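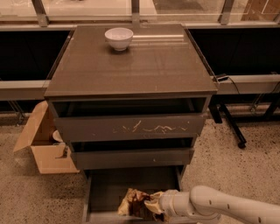

Attachment 1: head view, bottom drawer, gripper closed on wrapper-type item.

Ticket: drawer demo, open day unit
Site: Rarnthorpe, ground floor
Opened by: Dayana Xolalpa
Assigned to: Wahyudi Chong
Status: Monitoring

Problem
During the morning rehearsal the arm stopped twice on approach to the bottom drawer. Console showed a reach limit warning, then a hold. Restarting the task cleared it both times.

Log
09:40 Chong – Checked base position against the saved start pose. Base was 200 mm too far back. Re-parked and saved the pose again.
10:05 Chong – Ran the bottom drawer only, 2 passes. No warning. Grip force left at default.
10:20 Xolalpa – Visitors will stand on the left side. Please keep the cardboard box where it is, the route plan uses it.
10:35 Sinaga – Glass top gives a reflection streak on the right. Bowl is still detected at back left. No change made.
11:10 Chong – Lowered arm speed for the drawer step. Timeout raised to 700 ms to match.
11:25 Xolalpa – Scuffs on the top drawer front: can we swap the panel before the afternoon group?
11:30 Sinaga – No spare on site. Wuisan has one, delivery in December.

Next step
Chong to check the start pose again before the afternoon group. Ticket stays open until the last run is logged.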